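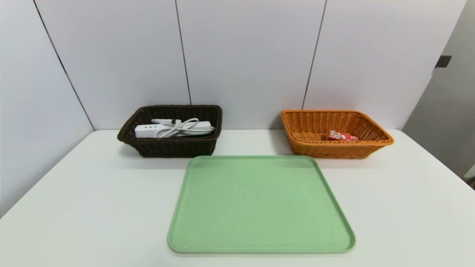
**Order picking at Edley: what changes in June**

The second picking station at the Edley returns room goes into regular use in June. It handles small mixed goods: power strips, snack packs, pens and similar items. The arm moves each item between a basket and a tray, and an operator checks the tray before release. Items over 300 g stay with the manual line.
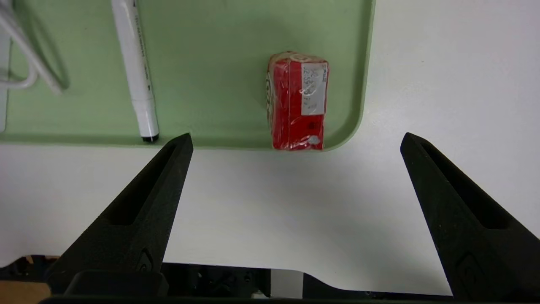

Film-wrapped boxes and cables remain the slowest items to grip. Kudeck, which supplies the control software, has set a limit of two attempts per item. After the second, the station stops and signals the operator.

Staffing on the shift stays at 14. Bench hours drop, and the time moves to tray checks, exception handling and restocking. Operators need the Punach safety module before June – sign-up is at the shift desk. Lifting rules for the manual line are unchanged.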